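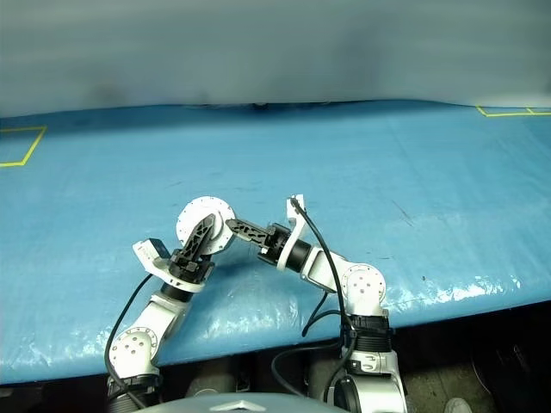
Archive Assistant (Improvised Music Collections)

Vacancies | Music & Sound | Fixed term

The Irkham Centre for Recorded Music wishes to appoint an Archive Assistant to work on the Nunis Collection, a large private gathering of concert recordings, printed programmes and correspondence relating to free jazz and improvised music. The post is part-time and is offered for a fixed term of 12 months, beginning in August.

Background

The Nunis Collection came to the Centre as a bequest and has been kept in store until now. It consists of 152 boxes. Of these, 31 have been listed in outline and the remainder have not been opened for cataloguing. The recordings are mainly on open-reel tape and cassette, and many were made privately by members of the audience. The paper material includes rehearsal notes, graphic scores, posters and a long run of letters between the collector and the musicians whose work he followed.

The Centre intends to publish a full catalogue online and to make a first group of 100 recordings available to listeners in its reading room. Permission will be sought from performers or their estates before any recording is made available.

Duties

The Archive Assistant will be expected to:

- list the contents of each box to the Centre's cataloguing standard
- identify performers, venues and dates of performance from tape boxes, programmes and letters, and record clearly where an identification is uncertain
- repackage paper items and report any damage to the Collections Manager
- prepare tapes for transfer by the Centre's sound engineer, and check the finished files against the listing
- assist with correspondence concerning performers' rights
- answer enquiries from readers on one afternoon each week

The postholder will report to the Collections Manager, Obsa Gidey.

Person specification

Applicants must have experience of listing or cataloguing in an archive, library, record company or comparable setting. A formal qualification in archives is welcome but is not required. Applicants should have a sound general knowledge of jazz and improvised music since the 1960s, and should be able to write short factual descriptions in plain English. The work calls for accuracy over long periods and for discretion in handling private letters.

A reading knowledge of French or German would be an advantage, as would familiarity with graphic or other non-standard notation. Training in the handling of magnetic tape will be given.

Terms

The post is for three days a week, to be agreed with the successful candidate. Working hours are 9.30 am to 5 pm with an hour for lunch. The salary is paid on the Centre's Grade 4 scale, pro rata, details of which are included in the further particulars. The post is based at the Yimer Building, where the collection is housed, and the duties cannot be carried out from home. The stores are on the lower ground floor and are served by a lift.

How to apply

Applicants should submit a curriculum vitae, a covering letter of no more than two pages and the names of two referees. The letter should address each point in the person specification. Shortlisted candidates will be asked to complete a brief listing exercise on the day of interview. Reasonable travel costs within the United Kingdom will be refunded on production of receipts.

The Centre welcomes applications from all sections of the community. Candidates who require adjustments at any stage, or who would like the further particulars in large print, should contact the Collections Manager's office. Informal enquiries about the post may be sent to the same office.

This site uses cookies to remember your preferences and to count visits. Accept all | Manage settings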